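List home Threads Search Join Help

[tolville-papers] Re: where do I even start with the Frerichs boxes

From: Joscha Rieger
To: tolville-papers list

Mattes, all,

Quick one before I have to run for the ferry, sorry for the state of it. Meant to answer properly last night and fell asleep on the couch.

> On the Frerichs boxes, Mattes Wegener wrote:
>
> Hi everyone, new here. My great-aunt's papers have come to me, the whole
> lot, from the house on the Jaren road. Letters mostly, some farm accounts,
> a pile of receipts for seed. Half the letters are in German and I can't
> read the old handwriting. My brother wants to send everything to Cudidico
> for scanning and throw out the paper. They quoted $710. I said hang on.
> What would you do first? And is it mad to keep the receipts?
> Mattes

Not mad. Keep the receipts!! The seed ones especially. Who bought what and when is half of what I know about my own family's place, the letters are all weather and complaining about cousins.

First thing: do nothing. Really. Leave them in the order they came out of the house. If a bundle is tied, leave it tied till you've written down what's in it. I undid a whole drawer in one afternoon years ago and have regretted it since, because (my own fault) the order was the only thing that told you which undated letter answered which.

Then a list. Not fancy. Pencil, school notebook, one line per bundle. Box, bundle, who from if you can tell, rough date if there is one. A spreadsheet later if you feel like it. I never did feel like it.

Clear a big table for this, bigger than you think. Kitchen table is fine if you can leave things out over night, which with kids you can't. Wipe it down and let it dry first. Tea goes on a different table in a different room, I don't care how careful you are.

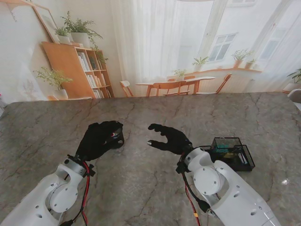
Do the envelopes stay with the letters?

Keep each envelope directly behind its own letter. The postmark is often the only date you'll get, and the address tells you where the person was living at the time.

OK so. Scanning. $710 for the lot might be fair, I've no idea how many pages you've got. When Sakda did his he had 601 pages and did them all himself on a flatbed over one winter, and he says he'd pay somebody if he did it over. So I'm not against it. What I'm against is your brother's second bit. Scan AND keep. Files get lost, drives die, the firm gets bought out, your nephew drops the laptop. The paper has sat in a cupboard on the Jaren road since before any of us and it's still readable.

If you do send them off, number every sheet first, soft pencil, back, bottom corner. Ask for the numbers to be kept in the file names. Ask twice. Get it in writing that it comes back in the same order. And don't send all of it at once, send one box, see what comes home.

Metal. Old pins, rusty staples, paper clips from the year dot. These do more harm than damp in my experence. Lift the clip away from the paper, don't drag it off. If it's rusted on, slide a bit of stiff plastic under on both sides and go slow.

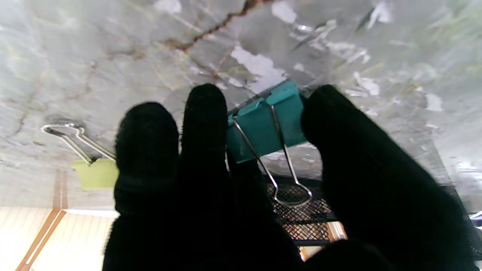 For keeping bundles together afterwards I use folded paper, just a big sheet folded round like a jacket with the bundle number on the front. Costs nothing. Cotton tape if it's a fat one, tied loosely in a flat bow. No elastic bands ever, they go to tar. I fit 64 sheets or so in a jacket before it starts to bulge, less if there are envelopes, and then I start another one with the same number and a letter after it.

The farm accounts, are they bound? If it's a ledger don't force it flat. Prop both covers with rolled towels and turn from the top corner.

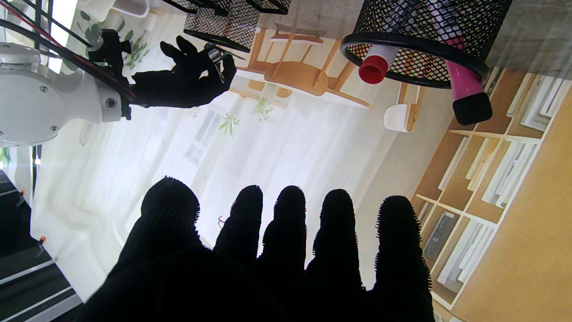 People always ask about gloves and I'm going to be boring. Clean dry hands, washed and dried properly, for anything on paper. You can't feel the edge of a sheet through a glove and that's how corners get torn. Knit is the worst of the lot, the dark fuzzy sort with fibres sticking up all over the fingertips, every one of those will find a nick in the paper edge and pull. Photographs and negatives are different, thin smooth gloves for those, nitrile ones. No hand cream that morning!

The German. Don't pay anyone yet. Wolfram Hinrichs on this list reads the old hand and is very kind about it, but don't send him the whole heap. Send two letters, good clear photos by a window, grey day is best, no flash. Once you've got his reading next to the original you'll start to pick up the letters yourself. The e looks like an n. The s is three different things. By May you'll be reading the shopping lists and by next year the love letters, if there are any, I hope there are.

Oh and smell. If any box smells musty it stays away from the others. Garage, lid off, dry spell. If you see fuzz on the paper don't brush it indoors.
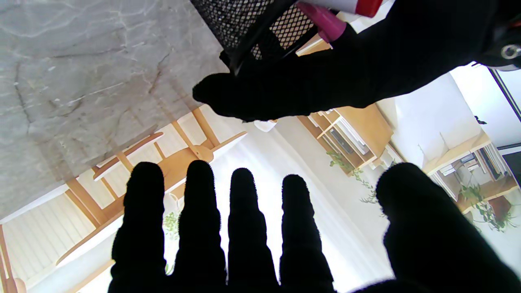
WHAT I'D BUY

Not much.
- soft pencils, and a sharpener that catches its shavings
- acid free boxes, the shallow kind, deep ones get too heavy to lift
- cotton tape
- a soft wide brush, and write PAPERS on the handle so it doesn't end up doing pastry

Skip the plastic sleeves for now. Good for the few things you'll pass around to relatives, a waste for seed receipts.

Tell your brother the boxes will take up one shelf. One! He can have all the digital he likes.

Ferry. More later if I've missed anything, I will have.

Joscha

Last updated: Sep 9, 2021

Comments

Sakda Boonyarit
Can confirm about the flatbed. My back still hasn't forgiven me. I'd add: write the box number on the end AND the lid, lids wander.

Wolfram Hinrichs
Happy to look at two letters, Mattes. Please photograph the envelopes as well, the address is usually written more carefully and helps me get used to the hand.

Mattes Wegener
Thank you all so much. Brother has agreed to one shelf. There's a ledger after all, bound, spine mostly gone. Towels are out.

Vojtěch Vávra
Does anybody have a source for the shallow boxes that will ship out here? Last place wanted more for the postage than the boxes.

Previous thread Next thread Top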